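News | Projects | People | Open data | Contact

Glare training cuts failed grasps in cloth-handling study

A research group at Sonell has published results from a year of work on how robot arms handle loose fabric under ordinary room lighting. The method, called Surnovex, was developed with the lighting laboratory at Clerer.
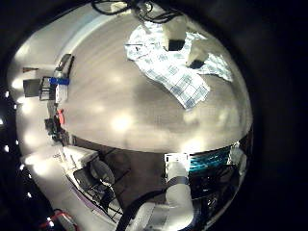
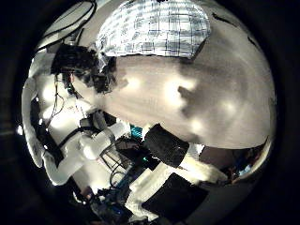 Surnovex teaches a control model to treat reflections as part of the table and not as objects on it. Most earlier systems were trained under diffuse light, and their success rate fell when they were moved to a normal office or workshop. The group worked the other way round and kept the overhead lighting as it was. The pale grey tabletop picks up bright patches of reflected light, and the blue-and-white checked cloth gives the model a regular pattern whose lines bend wherever the fabric does. By following those lines the model estimates where an edge is likely to be, even when part of it is washed out.

The training set holds 785 demonstrations, recorded through wide-angle wrist cameras. No correction for lens distortion was applied. The group found that straightening the picture first threw away detail near the rim, which the arm needed when it approached a cloth from the side.

In the main test the arm had to take hold of a cloth by its edge and draw it to a marked position. It completed 132 attempts, of which 89 per cent were successful. Most of the failures came when two layers of fabric were picked up together. A second test, with small objects resting on the cloth, is still under way and its results are not included in the paper.

Training took 12 hours on a single workstation. The code and demonstrations will be released in March, and a team at Hinds plans to repeat the main test with heavier fabrics.

Recent items
Hinds opens shared test hall for mobile robots
Clerer lighting laboratory seeks two doctoral students
Soft fingertips compared: results from the spring trials
Sonell workshop on touch sensing, call for papers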